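The arm that wouldn't let go

Ask Lucimara Magalhães about her favourite fault and she doesn't hesitate for a second. It was the one in July, at the Hurnlow workshop, when the left arm of the folding cell took hold of a tea towel and kept pulling.

"It was brilliant," she says, and then she catches herself. "I mean it was awful! I'd been in since seven and the whole morning was gone. But as a fault it was lovely. Everything you looked at told you the machine was fine."

Magalhães runs the folding trials at Hurnlow, a small outfit that teaches pairs of robot arms to handle laundry. Washington Cordeiro looks after the hardware. I met them both at the long bench at the back of the building, with a pot of coffee and a box of failed gripper fingers that Cordeiro had brought along to show me. He handed them over one at a time, like holiday snaps.

The fault itself is easy to tell. The two arms were stretching a towel between them before laying it down, a move they had made more than a thousand times. Normally each gripper eases off when the cloth goes tight. On this run the right one eased off and the left one didn't. It closed harder and dragged backwards, the right gripper was pulled along with it, and the two arms ended up in a tug-of-war that lasted 8 seconds before Magalhães hit the stop.

"Eight seconds sounds like nothing," says Cordeiro. "Stand next to it and it's ages. You hear the motors change note, up and up. I was across the room and I ran."

The towel tore along the hem. One finger plate had bent, and the wrist of the right arm had picked up a wobble you could feel by hand. No one was hurt, though Magalhães had been reaching over the guard to straighten a pile only a few minutes earlier, and that is the part of the story where her voice drops. The guard was low enough to lean across in those days. They had all got into the habit.

So what was wrong with it?

The first idea was the software, and everyone liked that idea because software is cheap. They went back through the logs and found the command to ease off, sent at exactly the right moment. The second idea was the motor. They swapped it for a new one, ran 80 folds without trouble, and went home happy. On the next fold, first thing in the morning, it did it again.

"I could have cried," Magalhães says. "Washington was delighted."

"I was a bit delighted," he admits. "If it comes back, you can catch it."

He caught it with a bag of frozen peas. The failures, he had noticed, came when the workshop was cool, early on or after the big door had been open for a delivery. He held the peas against the wrist of the arm, asked it to stretch a towel, and it pulled like a dog on a lead. The sensor that tells the gripper how hard it is squeezing was joined by a small connector, and one pin in it had never been pushed fully home. Warm, it touched. Cold, it shrank back by a hair and the reading stuck at whatever it had last been. The controller thought the grip was gentle, so it went on tightening. The easing-off command did arrive, but it was written as "reduce to this much force", and as far as the arm could tell it was already there.

I love this sort of thing, and I said so, and we spent a happy quarter of an hour on connectors. Cordeiro thinks they are responsible for most of the misery in robotics. He has a way of tugging each wire twice, once straight and once at a slant, and he showed me on the kettle lead.

The more serious talk was about what they changed. A stuck reading is a nasty kind of failure because it looks so calm. A real force reading jitters all the time, even with the gripper standing still, and a dead one draws a perfectly flat line. The cell now watches for that. If the number hasn't moved at all for 400 milliseconds, both arms stop and open their fingers.

"It was the cheapest fix of the lot," says Magalhães. "An afternoon's work. I'm a bit embarrassed that we needed a torn towel to think of it."

There is also a separate limit on motor current, kept well away from the sensor so that one bad pin can't fool both. And the low guard has gone. The arms now work inside a proper enclosure, and reaching in means stopping them first. That cost more than the rest put together, and there was some grumbling about the time it adds to a day of trials. Magalhães did a share of the grumbling herself. She says she stopped when she tried to work out how often she used to lean over, and couldn't.

The question of opening the fingers was the one they argued over longest. Cordeiro wanted the arms to freeze and hold on, so that whatever they had hold of would stay put. Magalhães wanted them to let go. With cloth, she pointed out, the worst that happens when you drop it is that you have to pick it up, and if a sleeve with a person in it ever got caught, she would want it released at once. She won. He still thinks holding on would be right for glassware, and she agrees with him there.

They have been back on garments since the rebuild, and the tests are harder than the towels were. Stretchy fabric is especially good for finding trouble, Cordeiro says, as it goes on giving long after a towel would have gone tight. 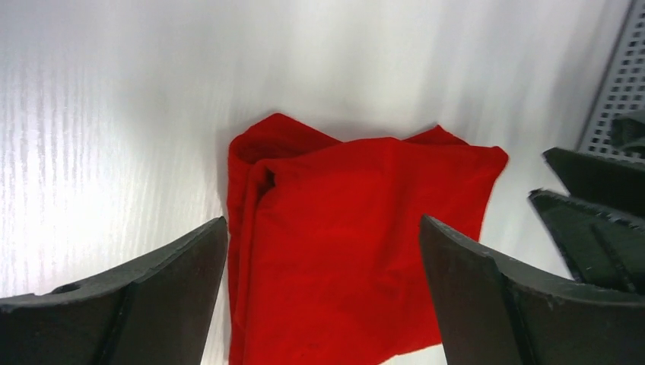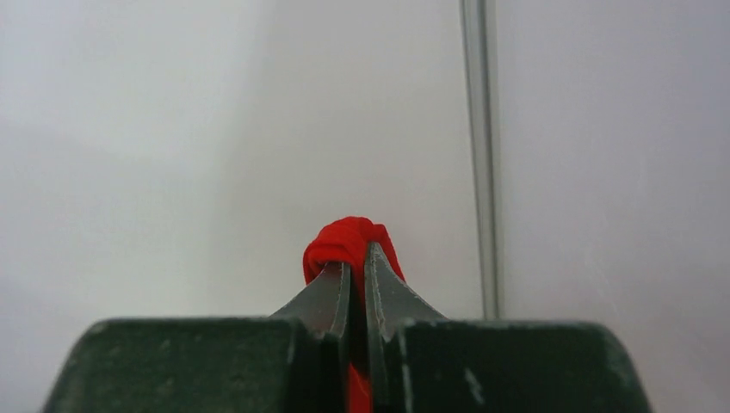

Red material at the grippers, close to.
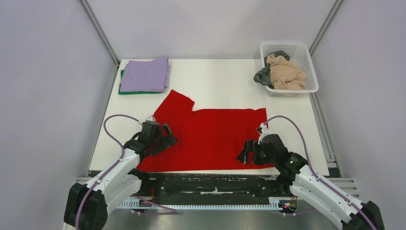 Not everyone is convinced that the flat-line check is enough. Josué Tavares, when I passed the story on to him, replied that a sensor can fail with plenty of jitter in it and still be wrong by half, and that he would want the two arms compared with each other on every stretch, since they are pulling on the same bit of cloth and ought to feel much the same thing. He also wanted to know whether anyone had checked the connectors on the arm that behaved itself.

They had, as it happens. Cordeiro went through every one of them the same week, and found another pin standing slightly proud on the right arm, in the plug for the wrist. It had never given any trouble. He keeps it in the box with the bent fingers. The comparison between arms is on Magalhães's list for the next round of changes, and she has asked Tavares to send her his notes.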